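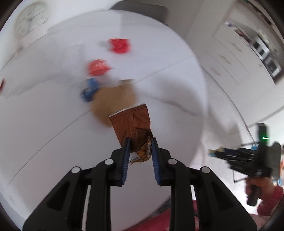 Slide 4: The Kirden Gripper, Second Build

Open with the work at hand: a torn snack wrapper held between the two fingers. Wrappers were added to the task list on May 28, 2021, after the workshop members asked for trials with ordinary table waste.

Point out the blue ribbed pads on the inner faces of the fingers. The first build used flat pads, and thin packaging slid out of them too often to be useful. State that the linkage design is otherwise unchanged.

Materials for one gripper came to 90 dollars, excluding cables. All parts were made in the shared workshop at Gitus.

Pause for questions on the linkage. Drawings are available on request.

Slide 5: Test Procedure

Each item is picked up 25 times by hand-held operation. An item that is dropped more than 5 times is set aside for review. Members record results on the printed sheet before changing items.

Note for the speaker: the pad wear figures are not final and should not be quoted. Proceed to the Zotumex motor comparison on Slide 6.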